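The Patient Art of Picking Up Small Things 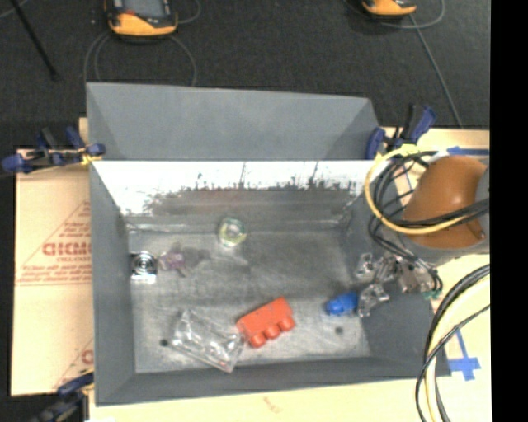 A metal bin, six loose objects and a gripper coming in over the right wall, with a blue plastic piece closest to its fingertips.

Getachew Berhe likes to say that the arm was the easy part to buy and the software was the part that took over his life, and after a long afternoon at Mamo I believe him!

He and Hiwot Negash write the grasp planner they call Tedeo, and most of their days go into objects you would step over on a playroom floor. The red-orange block is a friendly one, with plain color and honest edges. Clear plastic is another matter (Negash sighed when I brought it up), for the depth readings tend to fall straight through it and land on the metal behind.

So Tedeo keeps 16 guesses for every pick and scores them all, asking of each whether the fingers can get in without bumping a wall. "I used to want one right answer," Negash told me over very strong coffee. "Now I'd like a handful of decent ones, and a quick way to drop the bad ones."

Their test log stood at 1,264 picks in May, and Berhe still reads the failures himself, usually before 8 in the morning, with the radio on. Next he wants to rewrite the part that decides when to give up and try something else in the bin.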